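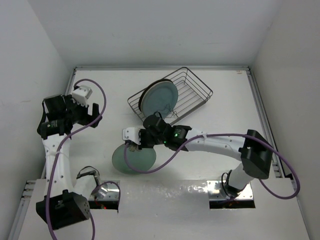
Selon Mathias Ruchti, la décote de Koller au premier jour de cotation s'expliquerait par la seule prudence des banques chefs de file. L'argument nous paraît court : il suppose que le carnet d'ordres était complet, ce que le prospectus ne permet pas d'établir.

Rechercher dans ce numéro OK

4.2 Valorisation et comparables

Kowalczyk retient un multiple de 12 fois le résultat opérationnel, obtenu à partir de deux sociétés — Grolport et Telik — dont les marges n'ont presque rien de commun. Nous doutons qu'une moyenne de cette sorte mesure quoi que ce soit. 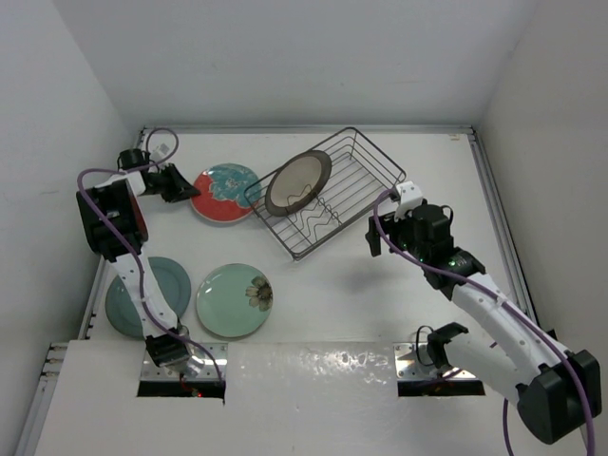 Figure 3. Poste de travail à deux bras, égouttoir et assiettes.

Le chiffre d'affaires de Koller dépend encore de son site de Drotville, et la croissance annoncée de 21 % repose sur des commandes non fermes. Les analystes la reprennent pourtant sans correction. Un carnet rempli à moitié, comme l'égouttoir de la figure 3 dont toute la partie droite reste vide, se prête mal à l'extrapolation. Sur les quelque 800 investisseurs particuliers servis en octobre, nous ignorons combien ont conservé leurs titres — et Emmett Kowalczyk ne le dit pas davantage.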